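Nureo Hosting: Moving Your Site or App to Us

Frequently asked questions
Last updated August 19, 2026

Will my site go down while you move it?

Briefly, if at all. We copy everything to the new server first, let you poke at it on a private address, and only then switch the DNS. Most customers see no gap. If yours has a database that changes every few seconds, we'll agree on a short read-only window, usually at an hour when your users are asleep and our engineers wish they were.

How long does a migration take?

A simple site takes an afternoon. Anything with more than one database, or with a cron job that was set up by someone who has since left the company, takes up to 5 working days. There is always a cron job.

Do you charge for it?

The first migration is free on every plan except Starter. On Starter it costs $89, charged once. Moving away from us is also free, though we'd like it noted that we were sad.

My current provider says I'm locked in. Am I?

Check your contract for the notice period, which is often 31 days. Your files and your data are yours to copy at any time. Your domain name may be registered through them, in which case ask for the transfer code early — some providers answer that particular email more slowly than others.

What is Zikbridge?

Our transfer tool. It connects to the old server over SSH, makes a full copy, then keeps syncing the changes until you say stop. It handles MySQL, PostgreSQL and plain files. It does not handle a spreadsheet on somebody's desktop that the whole business depends on, and neither do we.

I see error 523 after the switch. What now?

Your CDN is still looking for the old server. Log in to the CDN's dashboard, change the origin address to the one in your welcome email, and clear the cache. If the error is still there after an hour, open a ticket and paste in the full error page. A message reading "it's broken" will get a reply, but the reply will be a question.

Where are the servers?

In Nilstead, with backups held at a second site run by Segers. You can ask for your backups to stay in Nilstead too, but then a flood in Nilstead becomes a much more personal matter for you.

Can I scale up for a launch and back down again?

Yes. Change the size in the control panel and it takes effect at the next restart. Billing is by the hour, so a busy launch week costs you a busy week and no more. Please tell us if you expect something very large. We enjoy surprises less than you might think.

Do you look after email?

No. We did until last October. Everyone is happier now.

What if I change my mind halfway through?

Tell us before the DNS switch and nothing has changed from your visitors' point of view. After the switch, we can point you back at the old provider, as long as you haven't canceled them. Don't cancel them yet.
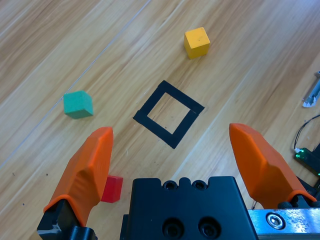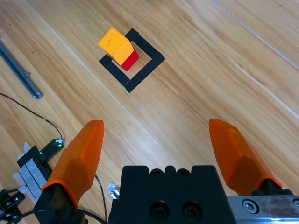

Comments (1)

Segers customer, Nilstead plan
On the last point, I'd add that you should lower the TTL on your DNS records a day before the switch. Ours was set to 24 hours and half our users were still landing on the old server the next morning, cheerfully placing orders there. Zikbridge was still syncing, so we lost none of them, but it was a long breakfast.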